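Bench notebook, June

08:40. Main white table cleared last night, Colette wiped it down, so starting clean. Job for the week is the sort-and-lay-out for the Duvinar valve lamps. Solenoids one side, round boards in with them for now, steel tray in the middle for whatever is being matched up. White liner in the bottom of the tray so small bits show up.

Yellow trays out at both ends, in pairs.
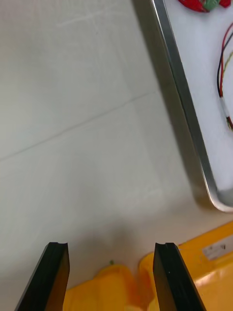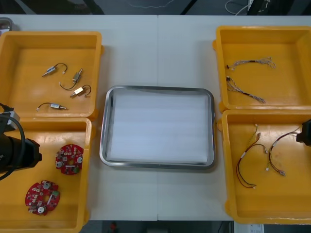 Still not sure about the liner. It creeps towards one end when you drag anything across it. Anitha says cut it 3 mm oversize and tuck it, Si-woo says double-sided tape. Tape leaves gunk on the steel, we did that in the old room and I spent an afternoon with the solvent. Try oversize first.

Parts situation:

Solenoids. Delivery from Tinex is 200, in the big carton under the window. Do NOT tip them into a tray by the handful, the leads knit together and you end up pulling on the plugs. Two had the plug half off this morning and I think that was me. Put out a few at a time, leads not crossing. Slower but less swearing.

Boards. 60 of the red round ones, all from the Oláh batch. Handle by the rim or through the centre hole, fingers off the connectors. Zsófia wants them component side up every time so she can spot a lifted part without turning it over. Fine by me. Need somthing soft under them eventually, they skate about on the plastic when the tray is carried.

Resistance check on the solenoids. Salamatu did the first lot before tea, limit on the sheet is 145 ohm. All under apart from one that wandered up as she held it, which smells like a bad crimp. Tagged, in the reject tin. Check the rest with the plug supported, not dangling, otherwise you are just measuring how steady your hand is.

11:15. Phone call from Skonix. They want the lot paired (one board, one solenoid) before it goes to them, not loose in bags as it says on the order. Means the steel tray turns into the pairing tray and we need bags. There are some 3,000 of the small grip bags in the cupboard, wrong size by a whisker, the lead has to be folded twice to get in. Colette reckons folding is OK if it's a loose loop and not a crease. Asked Skonix to say yes in writing. Nothing yet.

Order of work as agreed over the bench:
solenoid out, look at pin, look at plug
meter
board out, look at connectors
both into steel tray
bag, label, box
Labels are Anitha's, she has the printer working again. Don't write on the bags in marker, it rubs off on the next one.

14:30. Did a first run of pairing with Salamatu. Goes quicker with one person on each end and neither reaching across. When I reached over for a board I caught a lead with my cuff and had the thing on the floor. Sleeves up. Also the rim of the steel tray is higher than you think, set parts down inside it, don't slide them over the edge.

Light is a nuisance after lunch, comes in low and bounces off the metal rim straight into your eyes. Si-woo turned the tray a few degrees and it's better. Leave it where he left it please.

Table join: small pins could roll along it if it ever opens up. Not a problem yet, keep the tray where it is and check the clamp underneath on Monday-ish jobs list.

To do
liner, oversize, Anitha has the good scissors
foam or felt for the board trays, ask Zsófia what the last lot was
bigger grip bags, get a price
chase Skonix re folded leads
ring Tinex about the dodgy crimp, have the tag number to hand
find the other meter probe, last seen near the kettel

16:50. Stopped. Bagged ones are in the shallow box on the shelf, lid on. Trays left as they are, nobody tidy them.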